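Section 4: Setting Up Your Nkuna Countertop Filter Pitcher

Before you pour your first glass, please set aside a quiet half hour for this section. It reads longer than it takes, we promise, and most of the time is just soaking.

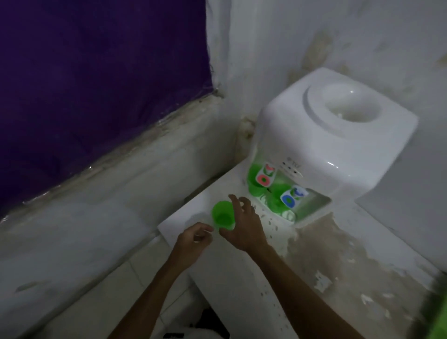 What you will need

The pitcher, lid and reservoir from the large carton
One filter cartridge, still in its sealed pouch
A clean bowl deep enough to cover the cartridge
Dish soap and a soft sponge
A cup you don't mind using for test pours

4.1 Washing the parts

1. Lift the lid straight up and pull the reservoir out of the pitcher. It can be a little snug the first time, so wiggle it from side to side and be patient with it.

2. Wash the pitcher, lid and reservoir by hand in warm, soapy water. Rinse everything twice, and give the spout an extra rinse, as soap likes to hide under the little flap.

3. Let the parts drain upside down on a towel. They don't have to be bone dry before you go on.

Caution: Do not put the lid in the dishwasher. The filter dial inside it has a small battery, and the heat will ruin it. The pitcher and reservoir may go on the top rack once you are past this first wash.

4.2 Soaking the cartridge

4. Open the pouch along the dotted line and take the cartridge out. You may find a little black dust in the bottom of the pouch. It is carbon from the filter and will wipe right off your fingers.

5. Fill the bowl with cold water, lower the cartridge in and hold it under until the bubbles slow down. Then leave it to soak for 8 minutes.

6. Take the cartridge out, give it a gentle shake over the sink, and run cold water through it for a slow count of twenty.

Note: Never use hot water on the cartridge, even if your kitchen tap takes forever to run cold (ours does too). Hot water loosens the filter material, and the cartridge will have to be replaced.

4.3 Fitting the cartridge

7. Set the reservoir back in the pitcher. Line up the groove on the cartridge with the ridge in the reservoir and press down firmly until you feel it seat. There is no click on this model — the older Jena pitcher had one, and people who are used to it tend to keep pushing. If the top of the cartridge is level with the ring, you are done.

8. Put the lid on with the arrow facing the spout.

4.4 The first two fills

9. Fill the reservoir to the line and let all the water run through. This takes roughly 4 minutes with a new cartridge. Pour this water out, or give it to your houseplants, who won't mind a few specks of carbon.

10. Fill it again and pour a small cup. The water should look clear. If it is still gray, discard it and repeat this step once or twice more.

11. Turn the dial on the lid to the current month. If you are starting in November, for instance, the arrow should sit on the 11.

Caution: Filter only cold water that is already safe to drink. This pitcher improves taste and smell and does not make untreated well or stream water safe.

4.5 If the water runs slowly

Air trapped in the cartridge is the usual culprit. Take the cartridge out, soak it again as in step 5, and refit it. Households with hard water may also notice the flow dropping off as the cartridge gets older. Plan on a new one after 200 fills, or sooner if the taste changes.

Replacement cartridges are sold in the same pouch under part number 112. Keep spares sealed, in a cupboard away from the stove.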